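Posted in April by the Navby lab notes desk
2 comments | 4 shares

4. Comparing the two finger pads on soft packaging

Claims about gripper fingers tend to be made on rigid objects. A cube or a can gives a clean contact patch, and almost any rubber surface will hold it if the jaw force is high enough. Snack packets are a harder case. The film slides over its own contents, the crimped edges fold when pushed, and the same packet presents a different thickness each time it is picked up. We used them because the published results for the Eltonine pad and the Husell pad were both obtained on rigid test pieces, and we did not believe either set would carry over.

The comparison used hand-held grippers operated by people. This removes the arm and its controller as sources of error, but it brings in another one. A person who feels a packet slip will correct for it, often without knowing it, and the correction is then credited to the finger. Earlier work that reports hand-held trials as a measure of finger quality does not, in our view, deal with this. We dealt with it only in part: operators were told to close the jaws once and not to squeeze again, and attempts in which the jaw opening changed after first contact were marked and analyzed separately.

Items were picked from a low open box on a table covered with a patterned cloth. We kept the cloth on purpose. Several vision pipelines that do well over a plain gray surface lose track of the finger tips over a busy print, and a comparison that avoids this says little about a kitchen or a store. The packets differed in size, stiffness, and finish, and were placed in the box by hand with no fixed layout. Lighting was ordinary room lighting.

Over the full study we logged 2468 grasp attempts. Of these, 464 were marked for a second squeeze and are left out of the main comparison. That is a large share to lose, and a reader would be right to ask whether the remaining attempts are simply the easy ones. We think they partly are. When the marked attempts are put back in, the small advantage of the Husell pad disappears, and we see no good argument for preferring the version of the analysis in which it survives.

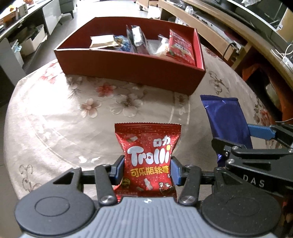 Figure 4. Two hand-held grippers with blue finger pads during packet handling. The nearer one holds a small red candy packet between its fingers; the one at right holds a dark blue foil packet upright. Further items are in the open red box.

4.1 What the pads did and did not change

The clearest effect had little to do with the rubber. Packets taken across the body, with the contents between the fingers, were held more reliably than packets taken by a crimped edge, and this was true for both pads. The gap between the two ways of holding was larger than any gap between the two products. A buyer who reads only the product sheets would not guess this, as both describe grip almost entirely in terms of surface friction.

Shiny foil was expected to be the worst case. For holding, it was not. It was the worst case for the camera, where reflections moved across the film as the gripper turned and the estimated edge of the packet moved with them. The Correia tracker lost the packet outline more often on foil than on matte film, and its own confidence score stayed high while it did so. We would not use that score to filter training data until somebody has checked it against hand labels on reflective items.

4.2 Two grippers at once

Using a gripper in each hand made some picks easier, mainly where one packet leaned on another and had to be moved aside first. It also made the data harder to read. One gripper often blocked the other's view of the box, and when both were close together the tracker sometimes swapped their finger tips. Swaps were corrected by hand, a step that took longer than the recording sessions and that we have rarely seen mentioned in papers reporting similar trials.

We are also unsure how much of the two-handed benefit would remain on a pair of robot arms. A person coordinates both wrists with little effort and leans over to look when the view is poor. A fixed arm with a wrist camera can do neither unless it has been programmed or trained to. Until the same items have been run on arms, the two-handed results should be read as a statement about people holding grippers.

Contact: Navby lab notes desk | Copyright Navby, all rights reserved | Back to top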